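Tres pinzas, una cocina y mis muñecas

Confieso que acepté este encargo por pura envidia. Llevaba meses oyendo hablar de las pinzas de mano, esas que agarras tú mismo, como quien coge unas tenacillas de barbacoa con ínfulas, y que llevan la cámara encima para que luego un brazo robótico aprenda de lo que has hecho. Todo el mundo las había probado menos yo. Así que cuando me ofrecieron pasar unos días comparando tres modelos en cocinas de verdad, con sus platos, sus botes y sus cables por medio, dije que sí antes de preguntar cuánto pesaban. Mal hecho. Lo primero que hay que preguntar es cuánto pesan.

Las candidatas eran la Budell de dos dedos paralelos, la Flekari de dedos articulados y un prototipo de Van Rooij que me llegó en una caja sin manual y con un tornillo suelto rodando por el fondo (todavía no sé de dónde era, pero funcionó igual sin él). El programa para grabar y revisar las tomas fue el mismo en los tres casos, Gridia, porque si cambias de pinza y de programa a la vez luego no hay quien sepa a cuál echarle la culpa.

Empecé por la Budell, que es la que recomiendan a los principiantes, y lo entiendo. Los dedos se cierran rectos, uno contra otro, sin sorpresas, y el gatillo tiene un recorrido largo que perdona mucho. Pesa 792 gramos con la cámara puesta. Dicho así parece poca cosa, ¡pero prueben a sostenerlos con el brazo estirado mientras intentan dejar un cuenco sobre otro sin que suene! A los veinte minutos me temblaba el pulso y las tomas salían con un bamboleo que mareaba. En cambio, para coger un bote por la tapa es una maravilla: apuntas, cierras y arriba.

Lo que no le perdono es el cable. Sale por detrás, justo a la altura del codo, y se engancha en todo: en el tirador de un cajón, en el respaldo de una silla, en mi propio reloj. Acabé sujetándolo a la manga con una goma del pelo, y así lo llevé el resto de la prueba.

La Flekari es otra historia. Pesa bastante menos y se nota desde el primer momento, pero los dedos se abren en arco, y eso obliga a pensar. Las puntas no se mueven en línea recta, avanzan un poco al cerrarse, de modo que si te acercas a un plato como lo harías con la Budell, lo empujas antes de agarrarlo. La primera tarde empujé muchos platos. La segunda, menos. La tercera ya calculaba la distancia sin darme cuenta y hasta me gustaba más, sobre todo en los sitios estrechos, donde puedes meter un dedo por detrás de un frasco sin tirar al vecino.

Llamé a Tetsuya Hirose, que lleva años ajustando pinzas de este tipo y tiene la paciencia de un santo, para contarle mi drama con los platos. Se rió un buen rato. «Todo el mundo llega con la mano de la pinza anterior», me dijo. «Tira las primeras 30 tomas y no las mires». Le hice caso a medias: las tiré, pero antes las miré, y qué vergüenza.

También me dio un consejo que me cambió la semana, y es que dejara de ordenar la encimera antes de grabar. Yo lo hacía por instinto, como cuando viene visita. Apartaba las botellas, escondía los botes de salsa, ponía el plato solito en el centro como en un bodegón. Y claro, la pinza quedaba de cine y los datos no servían para gran cosa, porque ninguna cocina del mundo está así un martes a la hora de comer. Con trastos detrás, la cosa cambia: la cámara tiene que distinguir un borde blanco sobre una pared clara, una etiqueta de colores se cuela por encima del cuenco, los reflejos del metal despistan. 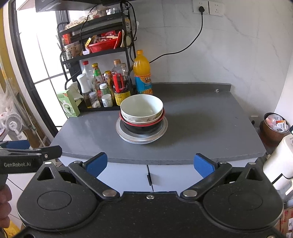 Los cuencos apilados resultaron ser el examen más duro de todos. Parece una tontería, coger el de arriba y dejar quietos los demás, hasta que lo intentas. Si los bordes están casi pegados, el dedo no entra; si aprietas demasiado, se levantan dos a la vez; si aprietas poco, el de arriba gira y se te escapa con una elegancia insultante. Hice series de 20 intentos con cada pinza. La Budell se me atragantó en los bordes gruesos. La Flekari entró mejor, aunque con la loza mojada patinaba más de lo que me habría gustado.

¿Y el prototipo de Van Rooij? Pues el prototipo es raro. Tiene el gatillo durísimo, una cámara que mira demasiado hacia abajo y un pitido al encender que despertó a mi perro las cinco mañanas. Pero los dedos agarran como ninguno. Levanté con ellos una sopera que ni siquiera estaba en la lista, solo por el gusto de verla subir. Si le suavizan el muelle y le giran un poco la cámara, me lo quedo.

De las cámaras habría para otro artículo. Solo diré que el gran angular es un invento estupendo hasta que te toca revisar las tomas y descubres medio pulgar tuyo en la esquina de cada una. Al final de la semana tenía 347 tomas buenas en Gridia, que las ordena por duración y no por fecha, manía que me sacó de quicio hasta que encontré el botón para cambiarlo (está en el menú de exportar, vayan ustedes a saber por qué).

Si alguien me pregunta con cuál empezar, le diría que con la Budell, una goma del pelo y sesiones cortas. Si ya tiene algo de práctica y trabaja en cocinas pequeñas, la Flekari, sin dudarlo. La mía tengo que devolverla el viernes y ya me están reclamando el número de seguimiento del envío.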